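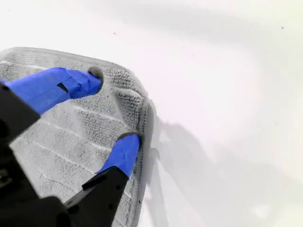

I replaced most of our paper towel with microfibre in May, and I have been keeping rough notes on how the cloths hold up. Our house is in Clarkbridge, where the water is hard enough to leave scale on the kettle in a couple of weeks, so results elsewhere may differ.

The cloths are the grey Skullmont ones, sold in a bundle of 10. I bought two bundles. They have a looped terry surface, which holds more water than the flat glass-cleaning type but also catches on anything rough, including a dry fingernail.

Washing

Microfibre goes in on its own. Cotton sheds lint and the loops hold on to it through several washes. I use a warm cycle, half the usual detergent and no fabric softener. Softener coats the fibres and the cloth then pushes water across the bench instead of picking it up. A cloth already treated with softener can usually be recovered with two hot washes and no detergent at all.

Dryer on low, or the line. I prefer the line. On the line they take nearly 185 minutes in mild weather with a bit of wind.

Picking up and hanging

Lift by one corner and let the weight of the cloth pull it straight. The ribs open out from the corner and any twist is easy to see. Check the corners at the same time, as that is where fraying starts. Trim stray loops with scissors. Pulling them will run the loop back along the rib. 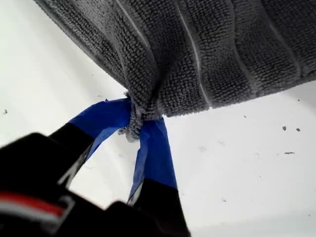

Folding

Lay the cloth flat on a clean, smooth surface. Pinch the near edge, carry it over to the far edge, press, then turn and repeat. Two folds give four layers and eight usable faces, which gets me through the kitchen without a rinse. The first fold wants to spring open on terry, so hold it down at the crease for a moment before letting go.

I tried folding in thirds to suit the drawer. It stacks better but the cloth is harder to refold once one face is dirty, so I went back to quarters.

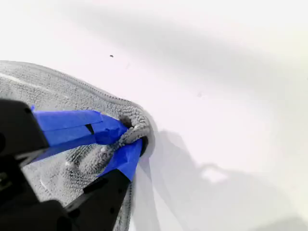 Grey microfibre, pinched at the fold.

Storage is a lidded tub from Dunleavy, kept under the laundry sink. The older cloths get demoted to the shed and the bikes, and they don't come back inside. Next on the list is the Flunlow waffle weave, for drying glasses.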